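**Ticket:** label printer drops jobs after sleep
**Site:** Vukmont, ground floor
**Opened by:** Rocío Leiva
**Status:** closed, workaround in place
**Opened:** April 25, 2025

## Report

The label printer on the Plodimum print queue stops taking jobs after the sending workstation has been asleep. Jobs leave the application with no error. They show in the queue as "sent" and no label comes out. Restarting the printer clears the fault until the next sleep. Restarting the workstation does not.

First seen in September, then only now and then. Daily since the move to the Skála subnet.

## Environment

- Queue server: Plodimum, default install, one queue per printer
- Printer: network model, static address ending in .158
- Workstations affected: 2, both on Skála
- Workstations not affected: anything still on the old subnet
- Idle timeout on the printer: 300 seconds (factory value)

## Log

**Entry 1.** Ping to the printer answers normally during the fault. The admin page loads. Status reads "Ready". Paper and ribbon sensors fine. Ruled out hardware.

**Entry 2.** Swapped the patch cable and moved to another switch port. No change. Put the old cable back.

**Entry 3.** Printer log shows one open session from the workstation, age well past the idle timeout. The printer accepts a single raw session at a time, so new jobs wait behind a session that has no live sender. This matches the symptom. It does not explain why the timeout is ignored.

**Entry 4.** Checked the queue server settings. "Keep connection alive" is on for this queue and off for all the others. It was probably copied from the Nunine template, which has it on. With this option set, the server sends a keepalive every few minutes and the printer resets its idle counter each time.

**Entry 5.** Turned the option off, restarted the queue service, put the workstation to sleep past the timeout, woke it, sent three test labels. All three printed. Repeated from the second workstation, same result.

**Entry 6.** Fault came back the next morning on one workstation. The template had been reapplied overnight by the sync job and the option was on again. Excluded this queue from the sync. Note that the exclusion is by queue name - if the queue is renamed, the exclusion is lost.

## Steps to apply the workaround

1. Stop the queue service on Plodimum.
2. Open the queue settings and clear "Keep connection alive".
3. Add the queue name to the sync exclusion list.
4. Start the service and power-cycle the printer to drop the stale session.
5. Send a test label from each workstation on Skála, including the one by the big brown-topped table.
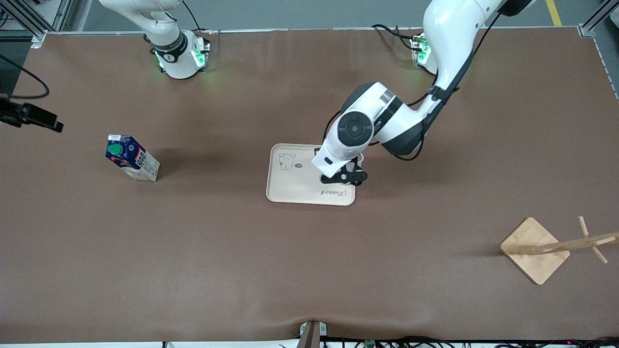

6. Leave the workstation asleep for longer than the idle timeout, wake it and print again.

## Open items

- Nunine template still has the option on. Change request filed, no owner yet.
- Printer firmware is one release behind. Not updated during this ticket, to keep the test clean.
- Reopen if a session older than the timeout shows in the printer log - attach the log, not a screenshot. R. Leiva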